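Esusport Help Desk - Ticket 592
Subject: Fitness log not saving laps for third grade PE classes
Opened by: Rakiya Balogun, Westden Elementary
Handled by: Agnes Hepburn, school support
Status: Solved

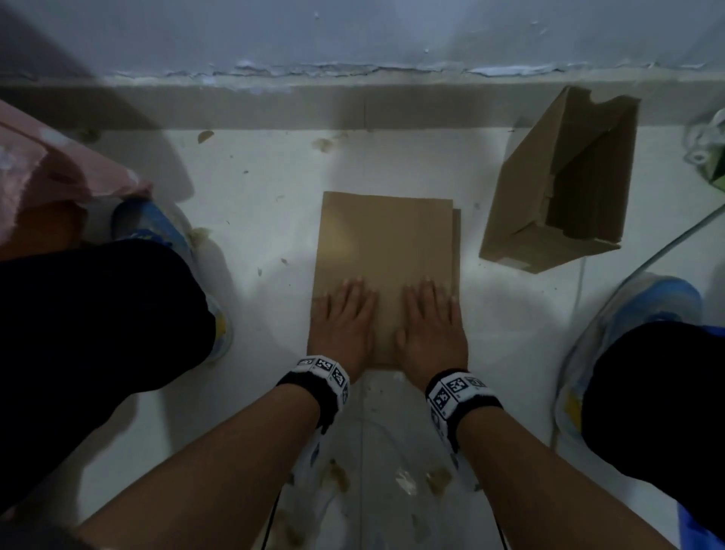
Both hands on the flattened cardboard, on the tile floor.

Rakiya wrote:
Hi there, and thank you for picking this up so quickly! I teach PE at Westden and we've been using the class fitness log since August, mostly for our lap runs and the jump rope minutes. Up to now it has been a real help, and the kids love seeing their totals climb. The trouble is with my two third grade classes. I put in their laps at the end of the period, press Save, get the little green check mark, and when I come back after lunch the laps are gone. The jump rope minutes stay put. My other grades are fine - it's only third grade, and only laps. I've tried logging out and back in, I've tried the office computer, and I've tried typing very slowly (don't laugh). I'd hate to lose more of their work, as we are getting ready for the Marino Mile and they need their totals for it.

Agnes wrote:
Hello Rakiya, and what a nice program you have going over there. I'm sorry about the missing laps. Could you tell me two things when you get a minute? First, how many students show up in each third grade list, and second, whether you see the word "Combined" next to the class name at the top of the page. Please don't delete anything yet.

Rakiya wrote:
It does say Combined! I never noticed. One list has all 46 children in it, both classes together, and the other list has the same 46 again. We share the gym on rainy days, so the office may have joined them up when they did the schedule.

Agnes wrote:
That helps a great deal. When two classes are combined, each one keeps its own copy of the lap sheet, and whichever copy is older can write over the newer one at the noon update. Minutes are stored by student, so they weren't touched. Here is what I'd like you to try:
Open Classes, then Third Grade, then Settings.
Choose Separate Classes and press Yes when it asks.
Wait for the page to reload, then check that each child is in the right class.
Enter one lap for one student and look again after 12:30.
I was also able to bring back 16 days of laps from our backup. They're in a folder called Restored, and you can move them over with the Merge button.

Rakiya wrote:
Checked at 1:15 and the test lap is still there! I merged the restored days and the totals match my paper sheets, except for one boy who moved to us from Hillemel and was listed in neither class. I added him by hand. Thank you so much, Agnes - the children will be thrilled.

Agnes wrote:
Wonderful news. I've added a note to your account asking the office to leave the classes separate, and I'm marking this one solved. Good luck at the Mile!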